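MELINDALE HOUSEHOLD NEWS
07/04/2021

Small Things on the Dresser: Sorting Combs, Brushes and What Goes With Them
by Elias Haddad

The February item on kitchen drawers brought in more mail than we expected, and most of it asked about the same place: the top of the bedroom dresser. So this month is about the small things that end up there. Combs, brushes, clips, nail files, the odd button.

I started with my own. I took everything off, put it on an old sheet on the bed, and wiped the top down with a damp cloth and then a dry one. There were three combs I knew about and two I did not. One had several teeth missing and went in the trash. A comb with broken teeth catches the hair and there is no fixing it.

Washing combs

Kuo-hua Kwan cut hair on Stinlow Street for 40 years before she retired, and she still washes her combs once a week. She fills the bathroom sink with warm water, adds a squirt of ordinary dish soap, and leaves the combs in for as long as it takes to drink a cup of tea. Then she goes between the teeth with an old toothbrush, working from the spine out to the tips. She rinses them under the tap and lays them on a towel overnight.

She does not use boiling water on plastic combs. It can warp them. Wooden combs should not be soaked at all. Wipe those with a cloth that has a little oil on it and pull a piece of thread between the teeth to get the dust out.

Brushes take longer. Pull the hair out first, using the pointed handle of a comb if you have one. Hold the brush with the bristles facing down while you wash it. If the brush has a rubber cushion, keep the air hole out of the water or it will fill up and drip for days. Dry it bristles down too.

Deciding what stays out

Po-yen Yip wrote in to say that in her house only the things used every morning are allowed on top. Everything else is in the first drawer in a shallow tray. She made the tray from the lid of a shoe box and has been meaning to replace it with something better. We think the lid is fine.

My own rule is a little looser. I keep out one comb, one brush and a dish for clips. The nail scissors went to the bathroom cabinet, where I should have put them in the first place. Safety pins are now in the sewing tin. The loose buttons went in there as well, including a large green one that does not match any coat we own. If anyone in the building has lost it, please ask.

Standing combs up

Several readers wanted to know whether combs should lie flat or stand in a cup. Either will do. Flat is better for a wide comb, which tends to tip a light cup over. Upright saves room and keeps the teeth from picking up lint. Put the handle end down so that you are not reaching for the wrong part, and do not crowd the cup so full that everything comes out together.

Look for a holder with a wide opening and a base that sits level. A drinking glass works, though it shows the dust at the bottom. A jam jar with the label soaked off works just as well. King-fai Siu uses a mustard jar and says it has lasted longer than the dresser it stands on. Whatever you use, tip it out and rinse it when you wash the combs. Hair and dust collect in the bottom.
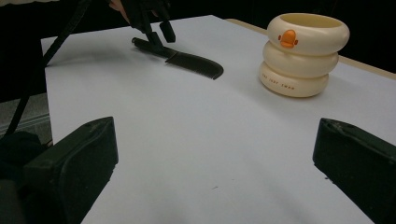

Tail combs are the ones people ask about most, and they do need a bit more thought when you put them away. The narrow handle is good for making a part, but it slides easily to the back of a drawer and it pokes holes in cloth bags. A comb like the black one in the picture, with its fine teeth set close together, also collects more than a wide one does, so it gets the toothbrush first. The cream container standing next to it is shaped like three puffed-up rings in a stack, with the widest at the top and a round opening. Before buying anything in a fancy shape like that, measure the inside and compare it with the length of your combs. A tall comb in a short pot will lean, and a light pot may go over with it.

Color matters more than I thought it would. Dark combs on a dark dresser are easy to miss in the early morning. I put a plain white place mat under mine and have stopped hunting for them. It can be wiped clean in a few seconds and it keeps hair oil off the wood.

For travel, a toothbrush case will hold most narrow combs. Check the length before you close it. An old eyeglass case is good for the wider ones.

Combs and brushes wanted

Kai-wen Huang is putting together washbags for the Clorkutik shelter and needs combs, new and still in the packet. Used ones cannot be accepted. She has almost 43 bags filled apart from the combs. Small bars of soap and travel toothpaste are also welcome. Leave them in the box inside the front door of the Melindale library, on the left as you go in.

Next issue: the linen closet, and how to fold a fitted sheet so that the door shuts. Letters on that subject can go in the same box, in an envelope marked Household News.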